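Pratar cable guide set for hand wrist, article 293

Home > Arms and hands > Spare parts > Cable guides

Safety notice, September

Please read this before you order or before you use the arm again. We have received reports of wrist faults on arms with the older guide. When the hand turns far to one side, the outer cable can be pulled tight and the connector comes out a little. The hand then loses power in the fingers and lets the object fall. In one case, at Flandari, the arm did not stop by itself and the operator had to press the red button.

Affected: serial numbers 160 to 329.

What you should do
Switch off the arm and wait 6 minutes. Check the connector at the wrist joint. If the cable jacket is damaged, do not repair it with tape. Leave a free loop of cable, so that the joint can make its full turn, and keep your fingers away from the loop during the first test.

The set contains two guides, one clamp and four screws. For affected arms it is free of charge. Write to Nelli Ikonen in our service office and give the serial number.

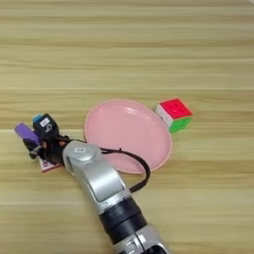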